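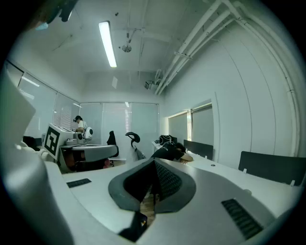 Digest Vol 18, Issue 4

From: Ankit Uniyal
Date: February 8, 2022
To: Surnen office list
Subject: Re: Desk dividers and blinds in the long room

Dear all,

Thank you Baltasar for the clear list. I answer below your points, I hope it is easy to read.

Baltasar Peñalver wrote:
> Before we order anything from Hudon I would like to agree on three things.
> 1. Do we keep the dark dividers on the long desk, or change to the
> higher ones?
> 2. The roller blinds on the back wall. Half down all day, or does each
> person decide?
> 3. The cable holes. Deepak wants covers with a brush.
> Please answer before Friday, because the price is valid only this week.

1. I would keep them. I sat there for all of last week and the height is good for me. You can still speak with the person across without standing up, and the screen of the neighbor does not disturb. The only weak point is the clips. They are small, and when somebody leans on the panel it moves a little. Lech Adamczyk wrote to me that Agarwal sells a wider clip in white for the same panel. If it fits our desk top, I would prefer to buy 40 of these and leave the panels where they are.

2. Partly drawn is the best, in my opinion. With the blinds completely up the white desk reflects so much that my eyes are tired by lunch. With the blinds completely down we need the ceiling lamps at full power also on sunny days. The horizontal blinds on the side windows are another question. Please do not pull the cord to the side when you turn them, it should go straight down.

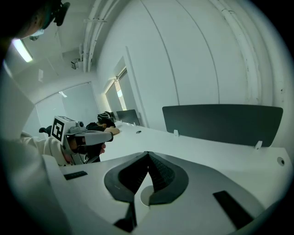

3. Yes to the covers, but please measure first. I tried one cover from the Nallthorpe building and it was too loose, it fell inside and I needed a long ruler to bring it back. The holes on our desk are round and I believe they are all of one size, but I measured only the one near my place. Brijesh Mittal has a caliper and he can lend it.

One more thing which is not in the list. The free part of the desk is becoming a place for everything – cups, chargers, paper from old meetings. I cleaned it on my last day there and filled one box, which is now on the shelf next to the printer. Please look inside if you miss something. I will empty it in March.

About the money: Deepak Rana told me that we can spend 200 without a new approval. For the clips this should be enough, for clips and covers together I am not sure. Baltasar, could you ask Hudon for the price of the covers alone?

Best regards,
Ankit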